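A Sunday at the Plumeo open day

August 23, 2020

14 comments | 45 shares

I had been meaning to visit Plumeo ever since they moved into the old seed warehouse on Van der Merwe Road, and when the notice went up in July saying they would be opening the doors for one afternoon, I put my name down before I had even finished my tea. It was masks on, hand gel at the entrance and small groups only, which suited me very well, as you could hear what was being said and nobody minded if you asked the same thing twice (I did, more than once).

The walk from the station takes 30 minutes if you go by the canal, and I would recommend going by the canal. There were ducklings, rather late ones I thought, and a man selling plums from a barrow, so I turned up with a paper bag I then had to carry round a laboratory all afternoon.

What they do there

Plumeo is teaching robots to handle clothes. I had supposed that somebody wrote out the steps, as you would for a knitting pattern, but cloth never lies the same way twice and so they go about it by showing. A person sits at a pair of handles and guides the arms through the job, and all the while the cameras and the joints are being recorded, so that every go at it becomes one example. The learning system, which they call Zerimia, is then given great piles of these examples and has to work out for itself what to do with a vest it has never met before.

Our guide was very patient and explained that the untidy examples are wanted just as much as the neat ones. If the cloth slips and the person has to go back for it, that stays in, so that the system also has something to learn from when its own grip goes wrong. I found that rather cheering. My own ironing would make a splendid contribution.

Each session at the handles lasts 45 minutes and then they swap over, as your shoulders get tired and you begin to do everything the same lazy way. Between goes somebody rumples the clothes again by hand, and there is apparently quite an art to rumpling, because people left to themselves always do it alike. The tables are dressed a little like a corner of somebody's home, with baskets and household bits and pieces standing about, and I spent longer than I should have looking at the shelves.

They record from more than one place at once, and I was glad to see both sorts of view, the whole table with the two arms and then the close one over the gripper fingers. 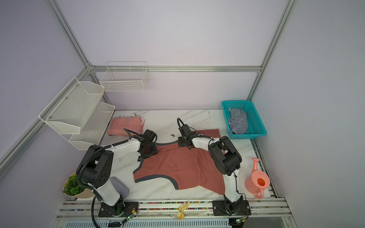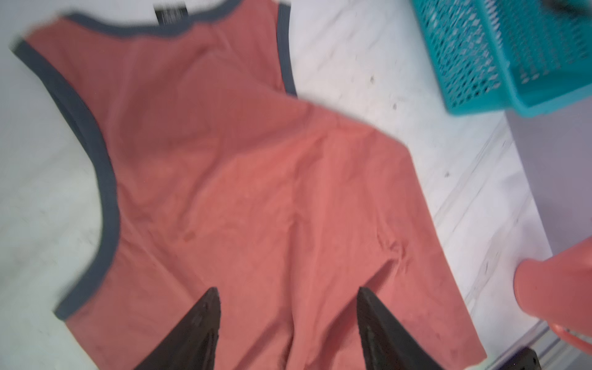 Having a go

After the tour we were allowed to try the handles ourselves, on a practice table with a tea towel. They are lighter than I expected and the arms follow you quite faithfully, so faithfully that you see at once how much your hands fidget. It took me 7 tries to get hold of a corner, and I let go of it again almost immediately out of sheer surprise! A girl of perhaps ten went after me and had the whole thing in half while her father was still finding his glasses.

Our practice attempts weren't kept, in case you were worried for the future of robotics.

Getting there, and tea

Tickets were free but had to be booked, and the Brorara café across the yard was doing tea and a slice of cake for 2 pounds, served through the window with benches set well apart. Have the lemon if there is any left. There is a step up at the main entrance and a ramp round the side by the bicycle racks. Another open afternoon is planned for the spring, and I have asked to be put on the list.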